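Clumitmont wants you to pay for a kitchen you can't stand in yet

Clumitmont, the home builder behind the Villanueva townhouses, says buyers will soon be able to pick out their whole kitchen on a screen and sign for it the same day. The company calls the service Gruretti. It costs $749, and the fee is not refunded if you change your mind.

The pitch is speed. Under the old system, buyers made three visits to a showroom, opened drawers, knocked on doors and took samples home. Now they get two online sessions with a design adviser, and the order is locked in five days after the second one. Clumitmont says this will cut delays. It did not say how long those delays were, or how many of them had anything to do with buyers choosing cabinets.

It also did not say whether the $749 replaces a cost that used to be part of the house price. A spokesperson said pricing "reflects the value of the full design journey," and that was as far as the answer went.

Bok-nam Ok, who bought in the first phase at Villanueva and went through the showroom, is glad she got in early. "I changed my mind on the doors after I held one," she said. "It looked fine in the brochure. It felt like nothing." She said her neighbors had similar stories, mostly about countertops.

The bigger question is what happens when the finished room doesn't match. The contract lets Clumitmont swap in "comparable materials" without asking, and it says on-screen colors are "for guidance." Put those two lines together and it's hard to see what a buyer could complain about. The supplier, Garumby, would not say which finishes will be in stock when the next phase opens in May.

Clumitmont says the showroom will stay open on Thursday afternoons for anyone who wants to look. Booking is required, and people who use that option still pay the fee.

Buyers who want a paper copy of their choices have to ask for it before the second session.
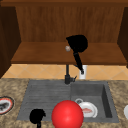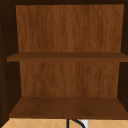
Computer renderings of open wooden kitchen cabinets.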